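Suturing practice: how long do you leave the thread?

ltennant
Posted Oct 10, 2020
Second-year resident. I keep getting tangled when I tie inside. Open, I have no trouble. On the console I lose the tail, or the loop drifts off to one side and I have to go looking for it. I have about 50 hours on the Prindell simulator and it hasn't helped much with this.

kairys_or
How long are you cutting it? Most people starting out leave far too much.

ltennant
Whatever the scrub tech hands me. I never asked.

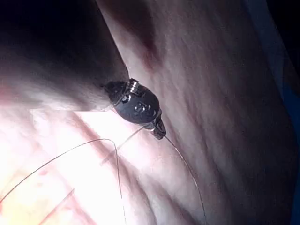

J. Brunet
Ask for it shorter. With fine thread you also have to keep track of where the slack is lying before you throw the first loop. It's pale, the tissue is bright in places, and it disappears on you. I park the long side low and to the left every time so I know where to look.

sinier22
Disagree on shorter. For a running closure you need the length, and a short tail is worse than a messy one. Learn to manage the slack.

J. Brunet
For running, sure. He asked about tying.

sinier22
He said suturing in the title.

kairys_or
Both of you have a point. Lachlan, which one is it?

ltennant
Interrupted, mostly. I'll ask for shorter on Monday. Does grip matter? I tend to grab right at the tip of the jaws.

J. Brunet
Tip is fine for thread. Don't do it with the needle.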